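Chapter 8
Small Things That Go Missing: Keys, Rings, Tags and the Places They Land

Draft text for the Flomdale household skills course. Revised April 16, 2026, T. Urbańczyk

Before you start

Read chapter 7 first if you skipped it (drawers and trays). You need the tray idea for the second half of this one. Have your own keys next to you. All of them, also the ones in the coat.

In this chapter you will
sort one bunch of keys down to the ones you use
choose a ring that fits the bunch
tag each key so another person can read it
set up one landing spot near the door

Words to know: split ring, charm, tag, landing spot, spare, dead key.

8.1 The bunch

Most bunches grow. A key for the back door, a key for the bike lock, the bike is gone, key stays. Something from a trip to Puvthorpe. A bottle opener. After a few years the thing weighs as much as an apple and wears a hole in the pocket lining.

A dead key is a key that opens nothing you still have. Old flat, old padlock, office you left. Take dead keys off today. If you are not sure, put the key in an envelope and write June on it. Nothing asked for it by June, out it goes. Return rented keys to whoever gave them to you, do not bin them.

Tadeusz Urbańczyk taught the evening version of this course in Flomdale and kept the class's dead keys in a jar. One term the jar came to 1270 grams. He weighed it on the kitchen scale in front of everyone and then went on with the lesson.

8.2 Rings

Split ring: the usual one, a flat coil of wire, you pry it open with a nail or a coin and walk the key round. Strong. Slow. Good for keys that never come off.

Clip ring: opens with a gate. Fast, and good for passing one key to a neighbor. Check the gate closes by itself. If it stays open even a little, replace it.

Thin wire rings sold with souvenirs are meant for the souvenir. They bend. Do not hang a house key on one.

Size matters more than people think. Ring too small, keys jam and stand up like a fan. Ring too big, it catches on the pocket edge and comes out with your hankerchief. Lay the keys flat, side by side. They should turn past each other without a push.

8.3 Charms and tags

A charm is for the hand. You feel in the bag, you find the charm, the keys come with it. So one charm, and pick a shape no other thing in the bag has. 2 is the limit in this course, see the Pawlak worksheet at the back.

A tag is for the eye. Color works better than writing on small tags. Blue for the front, green for the cellar, whatever you like, but write the code down somewhere at home. Never your address on the tag.

Metal charms scratch. They scratch phones, glasses, the varnish on the hall shelf. Plastic ones crack at the hole, look there first when you check them.

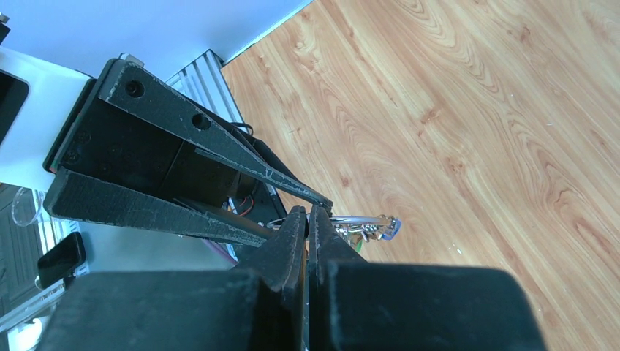
8.4 The landing spot

Pick the place where your hand already goes. Stand outside, come in as you do every day with the shopping, and notice where the keys land. That is the spot, or within a step of it. A hook, a saucer, a shallow tray from chapter 7. Ceda trays are fine, a jam jar lid is fine too.

Keep it shallow. In a deep bowl the keys go under the post and teh batteries and you are back at the start. Only keys in the spot. Coins get there own dish.

On a bare wood floor a small part that falls off a ring can be hard to see, the grain hides it. Get down low and look along the boards with a lamp held sideways. Sweep toward you with a soft brush, slowly, and go through the dustpan before you empty it.

Try it now

Empty the bunch onto a towel. Three piles: use, spare, dead. Put only the first pile back on a ring. Shake it once next to your ear. Quieter than before? Go on to 8.5, Spares and who holds them.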